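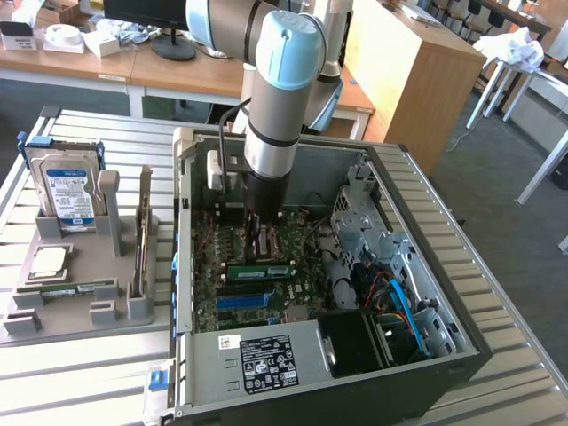 Fig. 1. The arm over the open tower, parts holder on the left.

PC Assembly Cell, final report
Manikandan Amin and Balakrishnan Alva
19 May 2018

1. What we set out to do

Get one arm to put the easy parts into a desktop PC. Processor, RAM, expansion card, hard drive. Not the cables, we dropped cables in week one and don't regret it. All of it done in the shared workshop at Drinumari, on the slatted table, so everything had to be packed up by closing time. This cost us more than any bug.

2. Setup

Tower on its side, panel off, opening up. Holder for the parts next to it, printed in gray on the workshop printer. Third version. The first had the RAM groove too tight and the stick came out with the holder attached. Second was fine but we forgot the post that keeps the card from tipping. The drive stands at the back because it's tallest and the arm comes in over the front parts first.

Control script is called Climo (Balakrishnan's name for it, don't ask). It holds a list of poses and a force limit per part. Norus is the vision bit, finds the socket and the slots from the wrist camera and corrects the pose before the arm goes down.

3. Finding the socket

Most of our time went here. Norus looks for the metal frame around the socket and works out the rotation from its edges. Shiny metal, so lamps matter alot. On the Dell board it also uses the memory banks on either side of the socket as a check, long black slots with white latches on the end, hard to mistake.

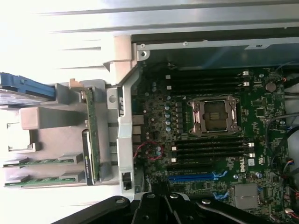 Load plate has to be open before the CPU goes anywhere near. We open it by hand. Tried doing the lever with the gripper for two evenings and gave up, the fingers are too fat. Blue PCIe slot was easier than expected, good contrast against the green, so the card pose is taken from that and then offset.

We taught it on 475 saved pictures. Should of been more, 1,000 was the plan.

4. Results

19 full runs. 6 went start to end with no hand on the stop button. RAM was the worst, one end clicks in and the other sits high. CPU placement better then we feared, no bent pins so far.

5. To do

- softer finger pads
- second lamp
- clamp for the tower, it creeps on the slats when the arm pushes
- RAM: press one end, then the other, like a person would
- write down the holder dimensions somewhere that isn't Manikandan's phone

We have the table again in July and will start with the clamp.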